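Stendelbridge Retro Gaming Board > Racing and Driving

Thread: Flerska Rally 2, worth picking up or not?

lefteris_s
Thursday, September 26, 2019

Right, I've had this for a fortnight now and I still can't decide whether I like it, so I'm throwing it open to you lot. I loved the first Flerska Rally to bits (played it to death on my cousin's machine, then bought my own copy and played that to death as well) and I was really looking forward to more of the same with nicer trees. What we've got is a very odd thing. The stages are gorgeous, the co-driver no longer sounds like he's reading a shopping list, and the gravel feels lovely under the wheels. Then you get to tarmac and the car handles like a wardrobe on castors.

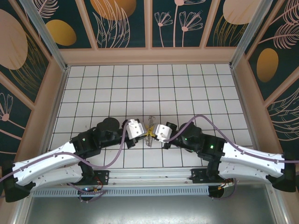 I've tried every setup I can think of. Stiffer springs, softer springs, brake balance shoved all the way forward, the lot. Best I've managed on the Pivovwood hill stage is 134 seconds and I was in a hedge for a good chunk of that. Career mode is a bit stingy too, you start in a horrible little hatchback and it takes ages before they let you near anything with four-wheel drive.

Anyone cracked the tarmac? Or am I just rubbish?

yolanda_h

You're a bit rubbish, sorry! I got on with the tarmac fine once I switched the steering assist off. It's on by default, buried in the second controller menu under a heading that makes no sense, and it fights you on every hairpin. Turn it off and have another go at Pivovwood.

I do agree about career mode though. I gave up on the hatchback and just did time trials all weekend.

SoledadH

Assist off made no difference for me, and I've been playing these on a wheel for years. There's something wrong with the weight transfer. You lift off going into a corner, the back end should come round a touch, and it just doesn't, it pushes straight on into the scenery. The first game got this right! I don't see how you go backwards on the one thing everybody liked.

yolanda_h

Are you on the wheel for all of it? I'm on a pad, so maybe that's the difference. Mine comes round beautifully in the wet stages, I have to catch it half the time.

lefteris_s

OK so I've had another evening with it. Assist off, pad rather than wheel. Pivovwood is better, I'll give Yolanda that, I kept it out of the hedge at least. But I went back to the first game straight afterwards for comparison and oh, it's just so much more fun. Shorter stages, quicker restarts, no unskippable helicopter shot before every single run. I did twenty minutes and had a grin on my face the whole time.

So I'm thinking of trading it in at Haddad before the price drops. They were offering decent money on it last Saturday. 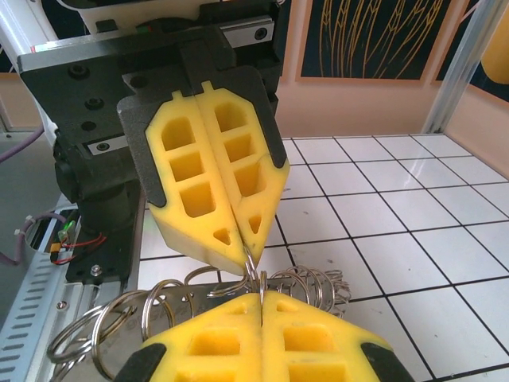

Mayu Furukawa reckons you'd be daft to trade it before trying split screen. We had 4 of us round at mine passing two pads about, loser hands over, and it was the best night I've had with a racing game since May. The handling stops mattering completely when your mate is upside down in a river and shouting at you. I wouldn't play it on my own much, mind.

SoledadH

Split screen runs like treacle on mine, Mayu. Which stages were you on?

Mayu Furukawa

The forest ones mostly. It did chug a bit on the one with the crowd by the bridge, so we left that alone.

alaric_m

I'm with Soledad, the physics are off, and a patch had better come along or I'm going back to the first one for good. Lefteris, if you do trade it in, ask them if they've still got that boxed copy of the original behind the counter. My disc has a scratch on it and the snow stages won't load.

lefteris_s

Will do. Keeping the sequel till Sunday so I can try it with my brother, then I'll pop in.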